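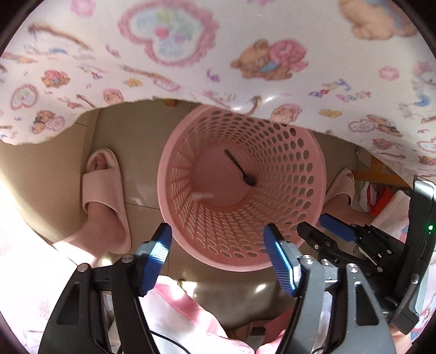
What does Kumov do?

We fix, rebuild and sell the parts of a pickup truck that sit behind the cab: tailgates, bed liners, bumpers, hitches and the latches that were fine until you loaned the truck to your brother-in-law.

2 min read

Deok-su Ahn started the shop in Sosstead with three bays, one lift and a phone number that had belonged to a pizza place. We still get the odd order for a large pepperoni. Jyoti Rana joined two years later to sort out the parts room and now runs the whole business, a promotion she describes as a clerical error.

To date we have rehung 1058 tailgates. Deok-su keeps the tally in grease pencil on the wall by the compressor, and he doesn't round up. Nearly 500 of those came from the farms out toward Leltmont, where a tailgate is also a workbench, a lunch counter and something to back into a fence post.

We don't do engines. We don't do transmissions. If your truck won't start, Heo Garage is across the road and they're very good, though please don't tell them we said so.

Estimates are free and written down. Walk-ins are welcome any weekday except Wednesday morning, when Jyoti does inventory and should be left alone. In July we close at 3, as the building has a metal roof and opinions about summer.

Get shop news and the occasional coupon by email. Unsubscribe anytime.

Related
Why your tailgate rattles
Spray-in or drop-in: picking a bed liner
Hitch classes in plain English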